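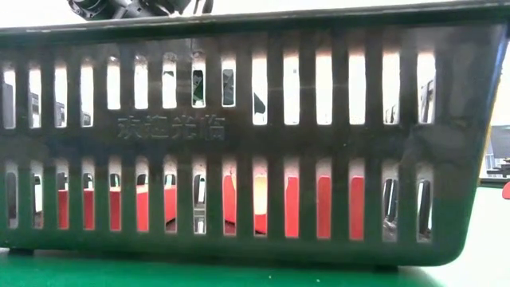 Wanted: households who'll keep their grocery receipts for me

Hi there, and thanks for stopping by. I'm looking for people who buy their own food and don't mind me being a bit nosy about it.

I run a little newsletter and community research project called Nindico. We look at what ordinary households spend on groceries, what they plan to cook, and what ends up in the compost or the bin. Last year I did it with a handful of neighbours and a shoebox of receipts, and I learned more from that shoebox than from a year of reading reports. Now I'd like to do it properly, with up to 300 households, starting in April.

So far 166 have put their names down, and I'm thrilled! But most of them are couples without kids who live close to the centre of Vergara, so I'm short on nearly everybody else.

Who I'd love to hear from

People living alone, especially if you're over 65 or under 25. Families with three or more kids (I know, you're busy, I've kept the forms short). Share houses where everyone labels their own milk. Anyone out in Draravon or along the lake road who has to drive a fair way to a supermarket. Shift workers who do their shopping at odd hours. If you cook mostly from one tradition -- Filipino, Lebanese, Ukrainian, whatever it is -- please say so, as last year's recipes leaned very heavily on pasta.

You don't need to be thrifty or organised. If half your trolley is frozen pizza I want that receipt just as much as the one with lentils on it. Nobody gets marked.

What you'd be doing

For four weeks you keep every food receipt, including the corner shop, the bakery and the farmers' market. If a stall doesn't give receipts, scribble the amount on a bit of paper and pop it in the envelope. Takeaway and restaurant meals don't count this time around.

Once a week you fill in a one-page sheet about what you threw out and why. It takes about 15 minutes, a little longer the first time while you work out where everything goes. You can do it on paper or by email.

At the end I'll ring you for a chat. I'm after the stories here: the cabbage you bought with good intentions, the colour-coded meal plan that lasted until Tuesday, the flavour of yogurt nobody will touch. If you hate the phone, we can meet for a coffee at the Cirnmont library and it's my shout.

What you get

A $40 grocery voucher once your last sheet is in, plus a copy of the finished booklet, with your favourite cheap dinner in it if you'd like to send me one. I wish it were more, but the budget is what it is.

Your privacy

Please black out your card and loyalty numbers before you send anything. I take names off the receipts and swap in a household number, and the originals get shredded after the booklet is printed. You can pull out at any point and I won't chase you.

How to join

Drop me a note through the contact form on the Nindico site with your suburb or town, how many people you feed, and whether you want paper or email. Or leave your details in the Nindico box at the front desk of the Cirnmont library. You do need to be 18 or older, and only one person per household, please.

I read everything myself, so give me a few days to get back to you. And if you've got a neighbour who's always going on about the price of cauliflower, send them my way too.

Posted 5 March 2020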